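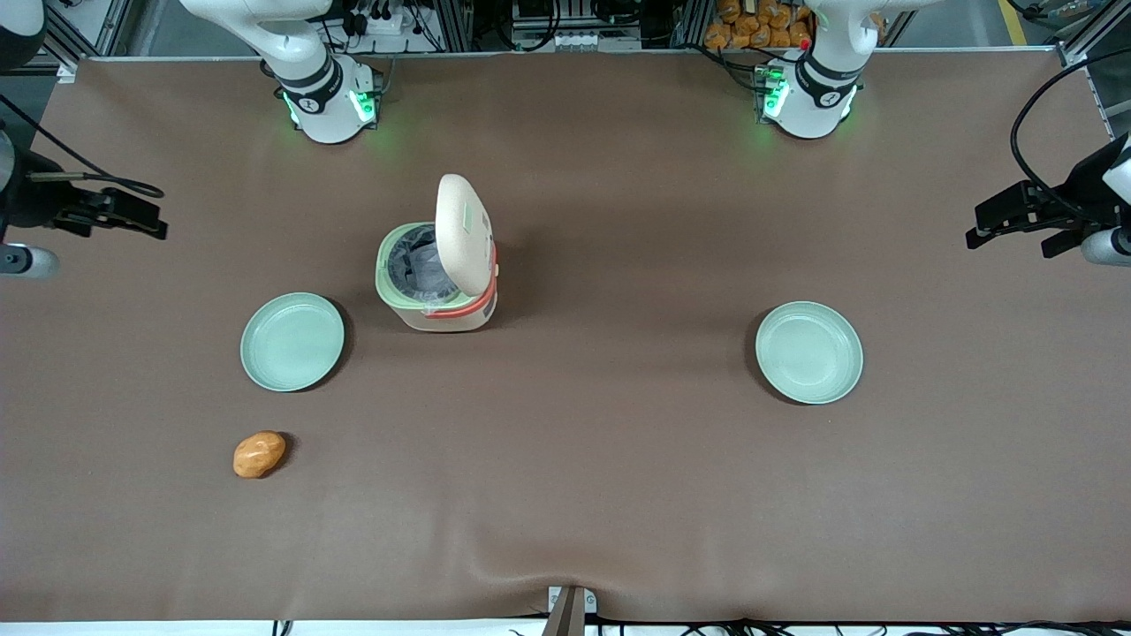 Rice cooker, lid up, and the two green plates.

2025-11-23

Starch paste, batch 7. Same flour as batch 6 (Fasik, the open bag), sieved twice. Soaked overnight, poured off the water in the morning, topped up again. Cooked on low in the double boiler until it went translucent, stirring the whole way. Strained while hot, then again once cooled. The second straining left a fair bit on the mesh so I probably took it off the heat too early.

Consistency after thinning is like runny yogurt. Brushes out well on the kozo, drags a little on the heavier Potus sheet. Edit wants it thinner for the Potus. I'd leave it and wet the sheet first.

Peel strips from batch 6: 3 of the set let go at the cloth side, the rest tore in the paper, which is what we want. The ones that let go were all from the end of the brush-out, when the paste had started to skin over. Cover the dish between strips next time.

Erdős ledger: spine lining is off. Old animal glue came away with a methylcellulose poultice, left on under plastic and scraped with the bone folder. Text block is 152 leaves, not counting the stubs. Sewing is sound except for the last section, where the thread has cut through at the kettle stitch. Kalliopi Jurić thinks we can tack that section down without resewing. Agreed, but I want to look at the fold again in better light before we commit.

Colour match for the spine cloth still not right. The grey is too blue beside the original. Try a wash of raw umber on an offcut and let it dry fully before judging.

The Dotix humidity logger is reading high again compared with the dial on the wall. Swapped the battery, no change. Going by the dial for now.

To do: guard strips for the last section, order more mesh, label the paste jars with the batch number on the jar and not the lid. Board for the press is warped, use the other one.

Last updated: November, E. Magyar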